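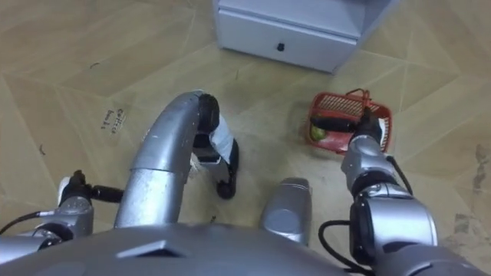
Leszek Witkowska

Section 4. Settling your Brundeck floor after it goes down

Well, the hard part is behind you, and I hope your knees have forgiven you! A new parquet floor likes a little peace before daily life starts up again, so please read all the steps through once before you begin.

1. Keep the room at an even temperature for 53 hours. Windows can be open a crack.
2. Sweep with a soft brush, always along the planks.
3. Wipe up leftover glue with the Dritau cleaner and a cotton rag — a small dab goes a long way.

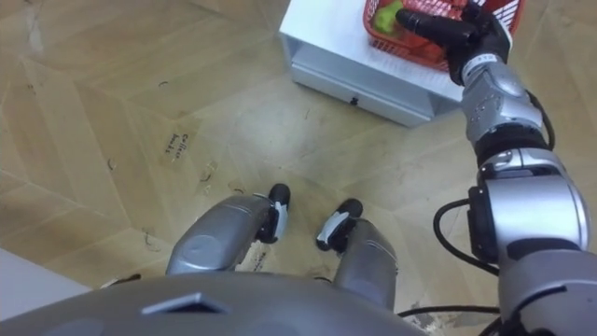 Red basket and white cabinet on the finished floor.

4. Stick felt pads under every piece of furniture before it comes back in, even the little ones you think weigh nothing.
5. Lift furniture into place with a helper. Please don't slide it, however tempting that is at the end of a long day.

Note: The pads in kit 173 fit most small cabinets and chairs. For wide legs, ask for kit 119.

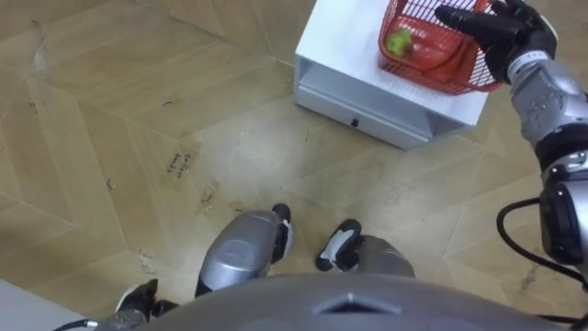
Small white cabinet on light parquet.

Caution: Never use a steam mop on this floor. Steam gets into the seams and can lift the edges.

6. Wait until the 53 hours are up before you lay any rugs, then go on to Section 5 for oiling.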